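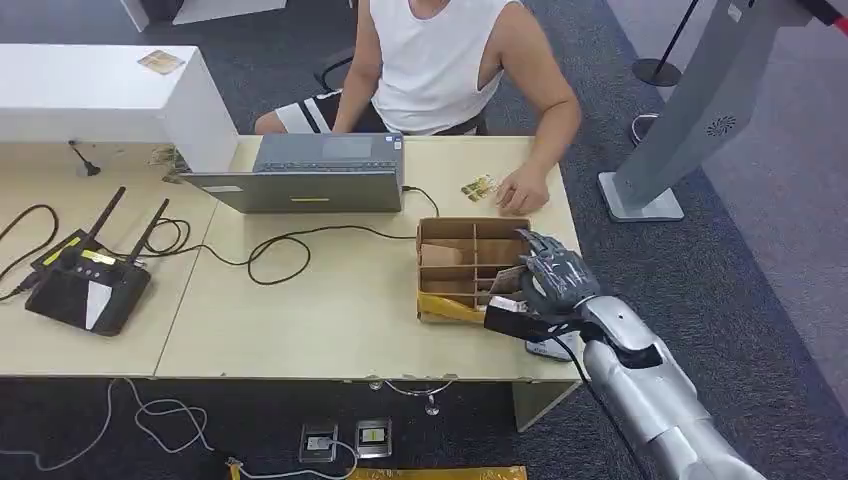 The method had a name before it had a result, which Gil-soo Song considered the wrong order and Štefánia Vávra considered normal. She had called it Halvorsen, after a street she once lived on, and she had put the name on the title slide in a font that cost money.

Halvorsen worked like this. The arm reached into a divided cardboard box and took hold of something, or put something down. Before it closed its fingers it had to say how sure it was, as a number. If the number was low, it was supposed to stop and think. The old method, Bidance, never stopped and thought. Bidance went in like an uncle at a buffet.

"And thinking helps?" Gil-soo had asked in March.

"Thinking always helps," said Štefánia, who had been awake for a long time.

They gave each method 2,000 tries. Gil-soo sat at the laptop and typed, and the arm leaned in across the table and rummaged. He got used to it. By the second week he was eating snacks through entire runs and saying "excuse me" when he stood up. By the third he had opinions about its manners.

The trouble with Halvorsen was that it was modest. It would hover over a compartment with its fingers half curled, report that it was thirty percent sure, and stay there. Then it would report thirty-one. Gil-soo learned to tell from the sound of the motors when it was having doubts. He answered email during the doubts. He renewed his passport during one of them.

"It's very accurate," Štefánia said, looking at the plot.

"It's very accurate because it hardly does anything."

"That's a kind of accuracy."

It was, too, and there was a whole section of the paper in which she explained why. Of the 2,000 tries, Halvorsen had declined 600. Among the rest it had dropped almost nothing. Bidance had declined none and had dropped things all over the carpet, where Gil-soo went after them on his hands and knees, thinking about graduate school.

The reviewer at Flesach wanted to know what the robot did when it declined. This was a fair question. Štefánia wrote that it "entered a deliberative state." Gil-soo crossed that out and wrote that it waited. She crossed out "waited" and wrote "deferred," and they left it there and went to lunch.

It was Gil-soo who found the thing in the logs. He had sorted the declined tries by hour, for no better reason than that the column was there, and they bunched up. Halvorsen lost its nerve just after noon, every day, for as long as it took a person to eat a sandwich.

"It's lonely," said Štefánia.

"It's the light. Somebody turns the lights off when they go to lunch."

"Who turns the lights off?"

Gil-soo looked at the laptop for a while.

They ran 200 more with the lights on. It declined 2. The plot was now so good that it looked made up, and Štefánia spent the afternoon adding error bars to calm it down. The section on deliberative states had to go, along with the diagram she had drawn for it, which had taken two evenings and contained a small brain.

"We could call it a lighting study," Gil-soo said.

"We could not."

He typed the next command. The arm came down over the box, gave its number, ninety-four, and closed its hand. Štefánia asked whether it seemed smug to him. He said it had always been a bit like that, and moved his snacks.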